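4.2 Handling rules for household textiles

The first version of our recording guideline had 27 rules, most of them carried over from an earlier set written for rigid objects. Rules about cups and boxes did not hold up well with cloth. A box has a top and a side, and an operator can be told where to place the fingers. A blanket has neither once it is in a heap. For the textile sessions we rewrote the guideline around three moments: the approach, the grasp and the release.

The approach rule says that the operator must not tidy the pile by hand before a recording begins. Mixed piles are allowed and preferred. Quilted, woven and plain fabrics may overlap, and straps or narrow folds may lie across larger items. The operator picks a target before moving and keeps the tool pointed at it until the fingers are on either side of the fabric. Figure 3 shows the tool at a folded band of dark cloth, with a second, narrower strap close by and a pink quilted blanket in the heap behind. Cases like this one are the reason for the wording "one item, one target" in the Stosura guideline. Two dark strips that run side by side are easy to confuse, both for the operator and for anyone who labels the recording later.

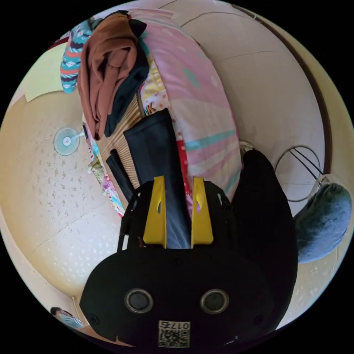

4.3 Grasp and lift

Once the fingers close, the operator waits for a short pause and then lifts. The pause gives the annotator a clear point at which to mark the grasp. We ask for a lift in one direction, without shaking the cloth loose from its neighbors. If a second item comes up with the first, the recording is kept and marked as a double pick. It is not repeated under the same number.

Dark cloth needs extra care. Black fabric against black tool parts gives little contrast, and the edge of the garment can be hard to trace near the tips. The guideline therefore asks that at least part of the held item stand against a lighter surface at some point in the lift. The yellow fingers help here, as they mark where the cloth ends and the tool begins – at least from the front.

Of the 1,736 recordings reviewed for this paper, 282 were returned to the operators with a note. The most common note concerned a missing pause at the grasp. Each recording was read by 2 reviewers, one at the Herner site and one at Flania, and a return needed both to agree. Reviewers worked from the written rules only and did not speak with the operators.

The held item should stay between the fingertips until the release is marked, as with the black cloth in the second panel of Figure 3.

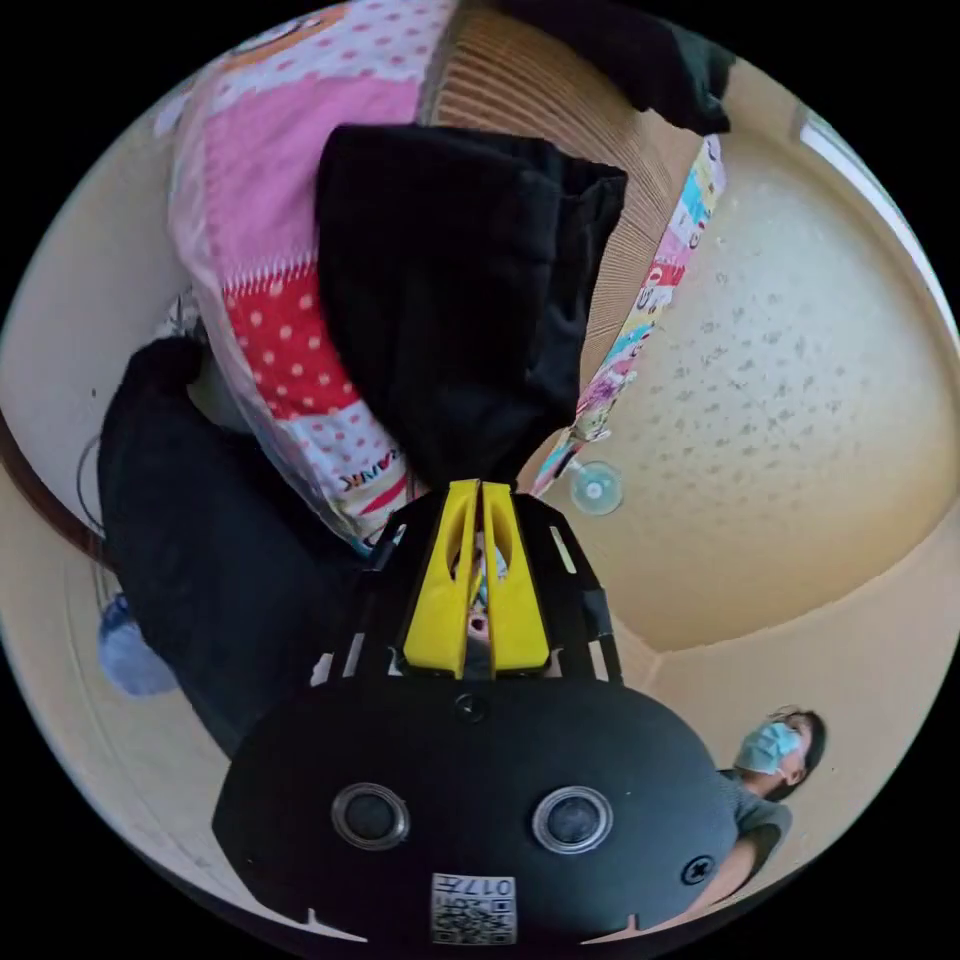
Dursun objects that a fixed pause teaches a habit no one has when sorting laundry at home, and that a guideline of this kind should describe natural motion and leave the timing to the annotators. We take the point in part. The pause was kept for the textile sessions, but its length is no longer fixed, and operators are told only that it must be long enough to see. A version without the pause is planned for the next round in September.

The release rule is the shortest. The operator lowers the item until it touches a surface, opens the fingers and backs away along the same line. Dropping from a height is a separate task and has its own label.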